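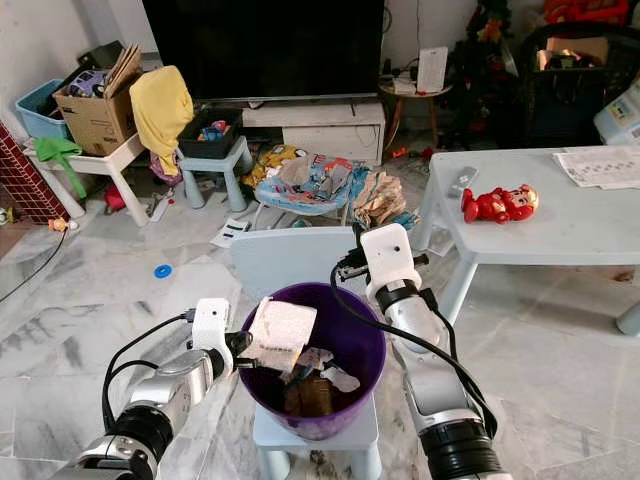
How often should you clear out the living room before guests come?

Once, the evening before, for 27 minutes. Any longer and you start sorting old photographs, and then the guests are at the door and you are on the floor with your own school portraits.

I have used this method since January, when my cousin Abelardo Llanos gave me an hour's warning and brought four people. It needs a timer, a bin and a low opinion of your own belongings.

Step 1. Set the timer and shut the closet. The closet is a different project and will still be awful next week.

Step 2. Walk the room clockwise and pick up only what is trash. Receipts, dead pens, the Vilari furniture catalog you were saving for the day you become rich. Don't read anything. I once lost 20 of my minutes to a leaflet on gutters.

Step 3. Go around again for things that live in another room. Pile them by the door. You'll be tempted to carry each one home as you find it, which is how people end up in the kitchen eating cheese.

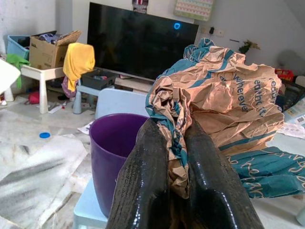
Step 4. Deal with packaging. Every bag that enters a house is kept on the grounds that it's a perfectly good bag, and by spring you own 200 of them. Keep a few flat ones and let the rest go. A paper bag as crumpled as the brown one with the teal stripes has finished its career. If you stand your bucket on a child's chair while you do this, you also bend down less, and your back will be grateful in the morning.

Step 5. Surfaces. Wipe whatever is at eye level for a person sitting on the couch. Guests don't inspect the top of a bookcase unless they are related to you.

Step 6. Floor last. If you did it first, go back and do it again, and think about your choices.

When the timer rings, stop. Take the trash out, carry the door pile to wherever it belongs, and put the kettle on. If the pile is too big to carry in two trips, it can spend the night in the bathtub, provided your guests aren't staying over.

Last updated 21/03/2024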